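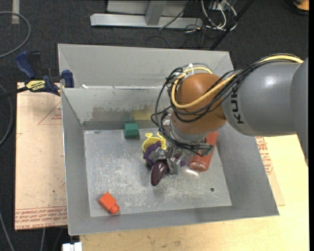
Does one big bin make a playroom easier to tidy?

It makes the last few minutes of the day faster and the next morning slower, and most of the advice you'll read only measures the first part.

Unit 2: Open bins and mixed toys
Early Years Rooms and Materials, Thursday group
Notes by Lowri Price

Read the Clatden chapter before class. It claims that children "play more widely" when toys are kept mixed in one large container. I have been teaching this unit for a while and I still can't find where the claim comes from. The chapter cites a pamphlet, and the pamphlet cites the chapter's first edition. Treat it as an opinion.

What we do know is more ordinary. Small things go to the bottom. Curved things trap other things: a plastic piece with a cup-like rim will hold whatever drops into it. Cylinders roll until something stops them. Play food ends up against blocks, and a child who wanted the eggplant for a pretend kitchen has to dig for it, or gives up and plays with what is on top. Whether giving up counts as playing more widely is something we'll argue over in class.

Metal or plastic?

Relorex sells its metal bins to schools on the grounds that they last. Fine, they probably do. The catalog says nothing on noise. Drop a wooden block into an empty metal bin during nap time and you will have your own data. A bare metal floor can also throw back a lot of glare under ceiling lights, and dark toys with a shiny finish, such as a deep purple eggplant, can be harder to pick out against it than a yellow one. I would not call that a serious problem. I would like the people selling the bins to have looked into one once.

The Hijazi room

Myfanwy Prosser ran a comparison in the Hijazi room last June with 28 children. For the first half of the month everything went in one bin; for the second half, play food and blocks were kept apart. Clean-up took longer with the split. Fewer children asked an adult to find something. She wrote this up as a win for sorting, and I think she may be right, but look at the weaknesses:

- the sorted weeks came second, when the children knew the toys better
- the adults knew which result she was hoping for
- "asked for help" was tallied from memory at the end of the day

For next time

Pick one bin in your placement room. Write down what is in the top layer at 9 a.m. and again after clean-up. Please don't tidy it first - I can tell. Bring one page, 25 lines at most, and say plainly what your notes can't show.

Skip the Didon checklist at the back of the reader. It has 50 items and eleven of them are the same item.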